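Skiltcombe beam hall, detector bay walkdown
Saturday, July 21, 2018. Checked by Rahel Mayrhofer

1. Interlock on bay door: OK.

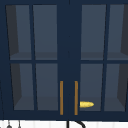

Wall cabinet, glass doors

2. Pichler magnet supply: trips at 200 A. Label missing.

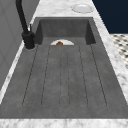
Lâm Kiều to print a new one.

3. Gas line to drift chamber: 2 fittings retightened.
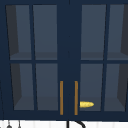

Navy cabinet, double doors

4. Lead bricks: stacked over 30 cm, strap needed.

5. Source log: one signature missing from October.
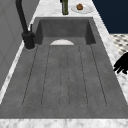 Sink with grooved floor

6. Dosimeters: all returned.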